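Actualités > Logiciel > Perception

Kivum 6 : la segmentation change de méthode

L'équipe de Felusville a livré en novembre la version 6 de Kivum, son module de perception pour pinces. Le réseau a été réentraîné sur 3 096 séquences annotées par Ayana Tamiru et Larysa Moroz. 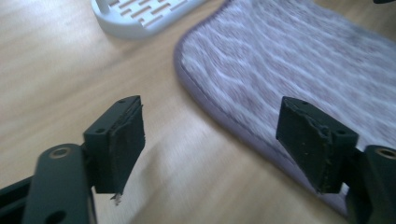

Le masque des doigts est désormais calculé avant celui des objets, puis retiré de la carte de profondeur. Lev Nechyporuk a aussi revu le traitement des textures répétitives : les vagues blanches d'un tapis violet ne doivent plus être découpées en morceaux, et la grille ajourée d'un bac doit rester un seul objet, même si le bois se voit au travers. Le planificateur Nedo reçoit la carte corrigée sans changement d'interface.

Les anciens fichiers de calibration sont à convertir avec l'outil fourni.

Partages : 9 | Commentaires : 3

Radymyr N. : La conversion marche aussi pour les fichiers Boiko ?

Lev Nechyporuk : Oui, avec l'option de compatibilité.

Daryna V. : Merci, je teste ce soir.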